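5. Demonstration at the Brenddale open day

5.1 Setting and aims

The system described in Sections 3 and 4 was shown to the public at the Brenddale open day in July. The event runs once a year and is open to anyone who lives or works in the area. Our stand was one of several in the main hall and was staffed by two authors of this paper at all times, with a third looking after the machines that ran the simulator.

We had two aims. The first was to find out whether people with no background in robotics could follow what the robot was doing in a household task, given only its camera view and a short spoken introduction. The second was more practical. Until then the Fetideo simulator had been run only in our own lab, by people who knew its faults, and we wanted to see how it held up over a full day of use by strangers.

The demonstration used the two-armed robot model, Obi, under the control of the Wamik planner. All tasks were carried out in simulation. We considered bringing hardware but decided against it, partly for reasons of floor space and partly since the safety fencing would have kept visitors too far back to see the hands at work.

5.2 Procedure

Visitors arrived in small groups. Each group was given an introduction of 2 minutes, read from a card so that the wording stayed the same through the day. The card said that the robot was in a simulated home, that it had two arms, and that it had been told to deal with some fruit. It did not say what the robot would do next or how it decided.

The group then watched one episode on a large screen. The screen showed the view from the robot's head camera and nothing else. We left out the overhead map and the planner's state display that we normally use in the lab. Earlier trials with colleagues had shown that people looked at the map most of the time and described the robot as a dot moving through rooms, which told us little about how they read its arm motions.

At a point chosen in advance the episode was paused. Visitors were asked to say, in their own words, what the robot was working on and what they thought it would do when the pause ended. Answers were written down by the staff member at the stand. After that the episode was run to its end and visitors were free to ask questions or to take a turn at the controls.

Episodes were drawn from a fixed set built on the same home layout. They differed in where the robot started, which objects were used, and how the head was turned. We kept episodes in which the head was strongly tilted, as these come up often in normal operation when the robot reaches across its own body. Figure 6 gives a typical view from this part of the set.

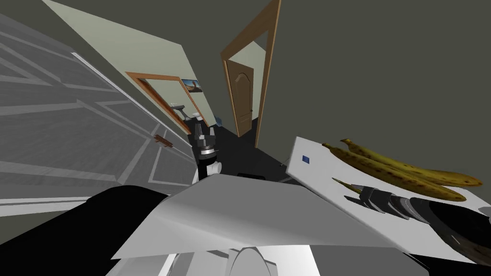

Figure 6. Head camera view in the Fetideo simulator. The right arm reaches across a white tray holding bananas; the left gripper is upright at center, with the hallway and doorways behind it.

The choice of bananas was made early in the project and kept for the open day. They are long and curved, so the planner has to pick a side to approach from, and they are familiar enough that visitors did not need them explained. The speckled skin texture was chosen over a plain yellow one after we found that the plain version was sometimes taken for a toy.

5.3 Participation

In total 144 visitors watched at least one episode to the pause point. Of these, 65 went on to use the controls. We did not record age or occupation. Many visitors came as families, and in those cases the answer written down was usually one that the group had talked over among themselves, so the number of separate answers is lower than the number of people. For this reason we report the answers in general terms and do not test for differences between episodes.

5.4 Observations

Most groups named the task without trouble. They spoke of the robot picking up or sorting fruit, and many used the word "tray" even though the card did not. Predictions about the next motion were weaker. Groups tended to expect the arm nearest to the fruit to act, and when the other arm moved first to make room they took this for an error. One group asked whether the left arm had been switched off. It had not; the planner holds an arm still when it has no part in the current step, and from the camera view there is no way to tell a held arm from one without power. We have since added a small idle motion as an option, though we have not yet tested whether it helps.

The tilted views drew more comment than anything else. Some visitors leaned their heads to follow the picture. Others asked if the robot was falling over. A few said that the doors and walls made it harder to see which way was up, while others said the reverse, that the door frames were the only thing that gave them a sense of the room. When the view was shown level at the end of the episode, people often revised what they had said about where the robot was standing. They seldom revised what they had said about the task.

We take from this that the tilt affects how people place the robot in the home but has less effect on how they read the work of the hands. The stand was noisy and the answers were short, so this should be treated as a lead for a proper study.

Questions from visitors fell mainly into two kinds. The first was about speed, and whether the robot could be made to work faster. The second was about the home itself. People wanted to know whose house it was, and whether their own could be put in. At present a new layout takes us several days to build by hand, mostly on doors and handles, and we said so.

5.5 System performance

The simulator was started at 9 a.m. and ran until the hall closed. It was restarted twice. The first restart followed a fault in which an object slid off a support and kept falling below the floor, which slowed the physics step until the picture froze. The second was our own doing - a cable was pulled out while the table was being moved.

Over the day the planner issued about 800 grasp commands, counting those made while visitors were at the controls. Grasps commanded by visitors failed more often than those in the fixed episodes, as would be expected, and most failures came from closing the gripper too soon. The log from the open day was later used to adjust the closing threshold described in Section 4.3.

One further problem was found only afterward. The log wrote the pose of the head at a lower rate than the pose of the arms, so for some of the tilted episodes the view at the moment of the pause could not be rebuilt exactly. The rates have been matched in the current version. Visitor answers for the affected episodes were kept, since they were written down at the stand and did not depend on the log.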